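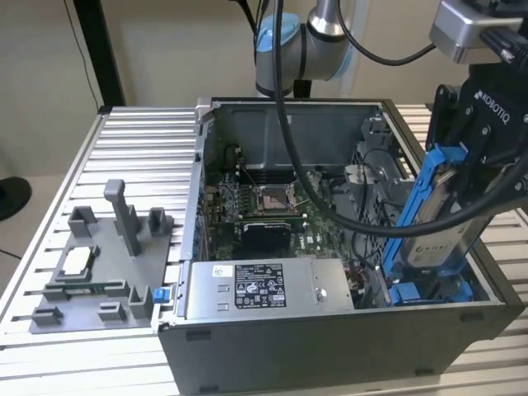 Speaker notes: Retiring Office Equipment Responsibly
Nutthorpe Regional Library Service, staff briefing, December 10, 2019
Presenter: Iker Sotomayor, Office of Property and Records

Slide 1. Welcome and purpose
Good morning, and thank you for attending. The purpose of this briefing is to review the revised procedure for retiring office equipment. The procedure applies to all branches, including Ernusura and Plarnidton, and replaces the guidance in the former property manual.

Slide 2. Scale of the program
The service has 932 desktop computers on its property register. Of these, 231 are scheduled for retirement in the coming budget year. Pause for questions on branch allocations. Printed lists are at the back of the room.

Slide 3. Branch responsibilities
Each branch manager must confirm the asset tag, sign the transfer form, and move the equipment to a locked room within seven working days. Equipment may not be given to staff or members of the public, even when it has no resale value. Requests from schools should be referred to the Property Office. Do not discuss individual requests in this session.

Slide 4. What remains inside
Staff often ask whether deleting files is enough. It is not enough under our records policy. The storage drives must be accounted for separately from the computer, and a case may have room for more than one.
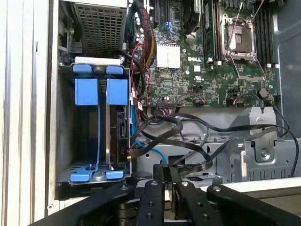 DATA AND RECORDS

Slide 5. Patron information
Borrowing histories, card applications, and payment records are confidential. Vuorinen, our recycling contractor, issues a certificate for every drive it destroys. The branch keeps one copy and the Property Office keeps the other. Certificates are held for three years.

Slide 6. Exceptions
Equipment under a legal hold stays where it is until the hold is lifted in writing. Refer any doubtful case to the Property Office before signing the transfer form.

Slide 7. Questions
Allow time for questions. Remind managers to initial the attendance sheet and collect their branch packet before leaving.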